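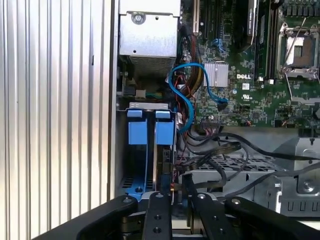 Reading Aloud at Home: Frequently Asked Questions

These are the questions parents bring to our Avon read-aloud evenings, along with a few that came in by email over the summer. The answers come from Sylvain Gaillard, who has run the evenings from the start, and Didier Joly, who has three kids and a lot of opinions about dragons. If your question is missing, ask us at the next one!

My baby just chews the book. Should I wait?

No, start now! Chewing is what babies do with anything they like. Hand over one board book for chewing and read from another, or skip the book altogether and say a rhyme you know by heart. A minute or two is plenty. You're getting them used to your reading voice, and that voice is going to be with them for years.

When is the best time of day?

Whenever you'll really do it. Bedtime is the classic (everybody is lying down already), but plenty of our families read at breakfast, and one reads on the back steps while the dog gets its walk around the yard. If evenings in your house are a scramble of baths and lost pajamas, try 6 o'clock, before dinner, and see how it feels for a couple of weeks.

My son won't sit still. Is he even listening?

Very likely, yes. Ask him tomorrow what happened and you may be amazed. Let him build with blocks, draw, or hang upside down off the couch. Our only rule is that whatever he's doing has to be quieter than you are. Didier's middle child heard all of the Turkolton stories from underneath the kitchen table and can still recite the storm chapter.

We've read the same picture book 63 nights in a row. Help?

Congratulations, you've found a favorite! Repeats are wonderful for little kids. They get to know what's coming, they start filling in the last word of the line, and one night they "read" it to you. If you're the one who's worn out, make a deal: their book first, then yours. Or hand the book to a grandparent for a few nights and enjoy hearing it in someone else's voice.

When should I stop reading to a child who can read alone?

Please don't stop! This is the one we feel strongest about. A seven-year-old who is working through short sentences can follow a story far richer than the ones she can read by herself, and you're the person who can give it to her. Older kids like it too, though they may not say so. Sylvain read to his daughter until she was nearly thirteen, and they quit only when she started reading to him while he cooked.

I'm a terrible reader. I mumble and I can't do voices.

Your kids don't mind. Read a little slower than feels natural and pause at the periods. That will fix most of it. Voices are optional, and they come with a danger: if you give the bear a deep growl in chapter one, you're stuck with it for all 36 chapters. Pick something your throat can live with.

We speak two languages at home. Which one do we read in?

Both, in whatever mix suits you. Read in the language you're most comfortable in, the one where the jokes come easily. If each parent has a different one, each parent gets a different book. You can also talk over an English picture book in any language you like. Kids enjoy noticing that the same rabbit has two names.

What about the scary parts?

Keep an eye on the child and less on the page. Some kids adore a good fright, and some will be in your bed at midnight. You can stop and ask what they think will happen, you can skip a paragraph, or you can read the last page first so everyone knows the fox gets home. A book that's too much at five can go back on the shelf and be a huge hit at seven.

Can my two kids, four and nine, share a book?

Sometimes. Folk tales, animal stories and funny poems stretch across that gap nicely. For everything else we'd give each of them their own book, even if it means shorter turns. The older one will probably hang around for the picture book anyway, and may offer to take over a page. Say yes!

Where do we find books without spending a fortune?

The library first, always. Our own swap shelf, the Brunet shelf, is just inside the door at the read-aloud evenings. It started as one box and now has 4000 books passing through it, so take what you like and bring something back when you can. Board books with teeth marks are welcome.

Do we have to sign up for the evenings?

Just turn up. We start again in September, with a Prolter tale on the first night (the long one, with the goat and the ferry). Pajamas are fine, on grown-ups as well. Bring a cushion if your child has a favorite, and a second one for yourself, as the floor is pretty hard by the end of the goat.

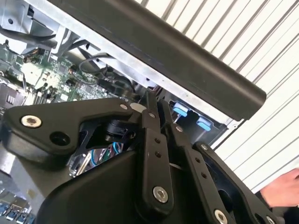 Black gripper close up, with an open computer chassis beyond it.

What if we miss a night at home?

Then you read tomorrow. Find your page, ask who remembers where we were, and off you go.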